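Ticket: night recordings cutting out, Dalen bat boxes
Opened by Nazma Fakir, August 12, 2020
Status: open

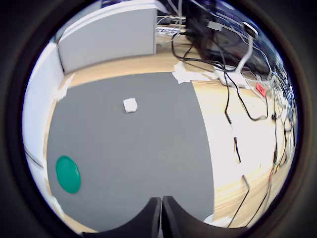
Recorder at the Dalen boxes stops partway through the night, third time now. Survey starts at dusk fine, files look normal, then nothing till morning. Card not full, 215 files on it and loads of space left. Batteries were new. Brought it in to strip down. Will put readings here as I go.

Checked so far:
- firmware same as the Trevon unit, which runs all night no bother
- clock was out by six minutes, reset it
- swapped card, same fault
- swapped mic lead, same fault

Erick Rugemalira: was it set to sunset plus fixed hours? We had that in February with the Uvidside one, schedule got lost every time the batteries came out. Have a look at the end time.

Nazma: End time correct. Checked twice. Log file says "low voltage" just before it stops though, didnt see that first time round.

Iker Collado: Low voltage on new batteries — rechargeables? They start lower, and the recorder thinks they're flat. There's a battery type setting under Power, three menus down.

Nazma: Yes rechargeable. Setting was on alkaline. Changed it. Also one spring contact a bit green, cleaned it with vinegar and a cotton bud.

Test run in the shed last night, over six hours, no dropout. Pipistrelle calls on it aswell, nice and clear. Going back up at Dalen tonight, box by the footbridge. Radoslava Procházka has the ladder key, can she leave it at the hut pls.

Leave ticket open till we get a full night from the site. Trevon unit probably wants its battery setting checking too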